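4.2 Depth Gating for Transparent Containers

The Felcombe pipeline estimates object pose from the wrist view alone. Early trials showed that clear-walled objects produced unstable estimates: the depth network often returned the distance of the table behind the wall, and the planner then placed the grasp too far forward. To limit this effect, we added a gating stage between the pose estimator and the Flovbridge planner. The stage compares the predicted depth inside each object mask with the height of the fitted table plane. Where the two agree to within 2 mm over most of the mask, the depth values are discarded and the outline of the object is used instead.

The gate was tuned on 616 demonstrations recorded with the hand-held gripper. Frames in which the fingers covered any part of the target were left out of tuning but kept for policy training. All processing ran on the Altus workstation at 20 Hz, the same rate as the controller, so no frames were dropped or interpolated.

Figure 3 gives a typical wrist view from the approach phase. The fingers are open, and the clear container stands ahead of them and to the left with a slender metal tool leaning inside it.
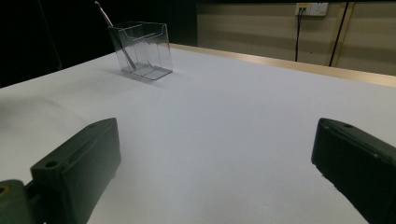

Figure 3. Wrist view during approach to a clear container.

A second difficulty concerns segmentation. When a container and its contents are given a single mask, the principal axis follows the longer part, and the estimated yaw turns with it. We therefore request separate masks for the two and pass only the container mask to the gate. The contents are kept as an obstacle -- the planner must clear them when it selects an approach path -- but they have no influence on the grasp frame.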